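What Goes in the Bin: Food Waste in a Student Residence

Parvaneh Moradi and Dzintra Butkienė
Environmental Studies, second-year group project

1. Why we chose this topic

Kairys House is a residence with shared kitchens on every floor. Each kitchen has a green organics bin and a garbage bin. The residence office told us the organics bins were often close to empty on collection day, and we wanted to find out what was being thrown in the garbage in their place.

2. Method

We put up a sign-up sheet and 40 residents agreed to take part. Each person kept a food diary for 30 days and wrote down anything edible they threw out, with a short reason. We also weighed the garbage from two kitchens every evening at 9 p.m. on a luggage scale. The scale was replaced once in the first week, and we left out the readings from the old one.

3. Results

The diaries gave us 182 entries. Bread was the most common item, followed by cooked rice and bagged salad. The reason given most often was "forgot I had it". Fruit showed up less than we expected, and most of it was bananas.

Residents who cooked together threw out less per person than those who cooked alone. This held on both floors we weighed, although the second floor had a colour-coded shelf system that may have helped.

4. Food kept in bedrooms

Several people wrote that they store dry snacks and fruit in their rooms because the shared cupboards are full. We had not planned for this. Peels, shells and wrappers from the rooms mostly went into the small bedroom bins, which are emptied as garbage. 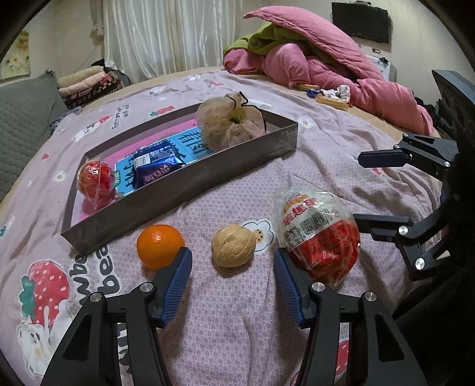
Kairys House, October

A walnut, an orange and a bag of wrapped candies are a fair sample of what the diaries listed as room food. Two of the three leave scraps that belong in organics.

5. Limits and next steps

Our group was small and chose itself, so it probably leans toward people who already care about waste. We would like to repeat the weighing in winter term — with all the kitchens this time — and ask the office to try a small organics pail on each hallway.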